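**Ticket:** Wrist camera exposure pumping and late grip confirmation, Careler gripper kit
**Product:** Careler two-finger retrofit kit, wrist camera option, Nyarko controller
**Opened:** January 20, 2022
**Status:** Open, workaround in place
**Priority:** Medium

## Reported problem

Kit installed per the quick start guide on an existing arm. Grip and release work from the pendant. Two faults under program control:

1. The wrist camera exposure pumps when the arm swings past light-colored surfaces. Brightness hunts for several frames, then settles. During the hunt the part finder returns `NO_TARGET`.
2. Grip confirmation arrives late on some cycles. The program waits at the close step and eventually throws `E-GRP TIMEOUT`.

Both faults appear in the same program. Not clear at this point whether they are related.

## Setup

- Controller firmware: as shipped, not updated
- Camera mode: auto exposure, full-frame metering
- Close timeout: 1,000 ms (default)
- Trigger: software, from the Cinance cell program
- Cable: supplied 5 m harness, no extension

## Log

**Entry 1.** Power cycled controller and arm. No change. Reseated the harness connector at the controller end. No change.

**Entry 2.** Ran the approach move at 10% speed. Exposure still hunts, but it settles before the arm reaches the pick pose, so the part finder succeeds. At production speed it fails again. Suggests the camera is working normally and the metering is reacting to the background.

**Entry 3.** Stopped the arm at the pose where the hunt is worst and pulled a still. Most of the view is pale panel, and a glare band on the white one is clipped to full white. The gripper body is dark and sits in the lower right corner. Full-frame metering averages all of that together.
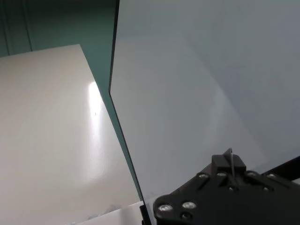 *Wrist camera view at the stop pose. Glare on the white panel at left, gripper at lower right.*

**Entry 4.** Changed metering from full frame to a lower center window. Hunt is shorter but still present. The window still picks up a bright white surface at the bottom of the view. Anything lying on that surface is washed out, and the gray shape near the bottom edge has almost no outline. The part finder cannot be expected to do much with that.

**Entry 5.** Switched to fixed exposure. Stepped down from the auto value until the glare band stopped clipping. Hunt gone, as expected. Fixed exposure did not survive a controller restart. The value reverts to auto unless `Save to profile` is pressed on the Camera page *and* the profile is set as the startup profile on the System page. The manual mentions only the first step.

**Entry 6.** Ran 15 cycles at production speed with exposure fixed and the profile saved. No `NO_TARGET`. One `E-GRP TIMEOUT`. The two faults are therefore separate, or at least the second does not need the first.

**Entry 7.** Checked the grip confirmation path. The controller reports `CLOSED` only after the finger position has been stable for the full settle period. Settle period and close timeout are independent settings, and the controller accepts combinations where a slow close plus the settle period exceeds the timeout. No warning is shown.

**Entry 8.** Raised the close timeout to 1500 ms, settle period left at default. Repeated the same run. No timeouts. Cycle time did not change on good grips, since the controller returns as soon as the condition is met.

## Workaround

- Camera page: exposure mode `Fixed`, value set at the brightest pose in the program, not at the pick pose.
- Press `Save to profile`.
- System page: select that profile as startup. Restart and confirm the mode still reads `Fixed`.
- Gripper page: close timeout 1500 ms.

If the room lighting changes, the exposure value must be set again. A diffuser for the overhead light is on order from Pedatura. Not tested yet.

## Questions for vendor

- Can exposure be locked from the program at the start of a move and released at the end? The command reference lists `CAM.LOCK`, but the controller returns `UNKNOWN CMD` on our firmware.
- Is the February firmware expected to include it?
- Should the settings page reject a close timeout shorter than worst-case close plus settle?
- Please add the startup profile step to the camera section of the manual.

## Attachments

- Controller log, entries 5 through 8
- Profile export, before and after

Leaving open pending vendor reply.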